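Unit 3: Evaluating a Packaged Hand (Tilgate kit)
Instructor: Keith Pryor

The Tilgate kit is sold as a hand, driver board and license. Read the vendor sheet before the lab and note which ratings are given with no test method. The quoted cycle life is one such rating. 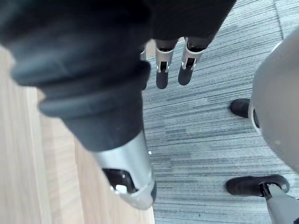 Fig. 2. Black digits with silver metal joint sections, over carpet.

For the review, log 20 closures per digit at 640 ms. Report fingertip wear separately from joint play. Submit to Brenda Catterall by 2021-07-08.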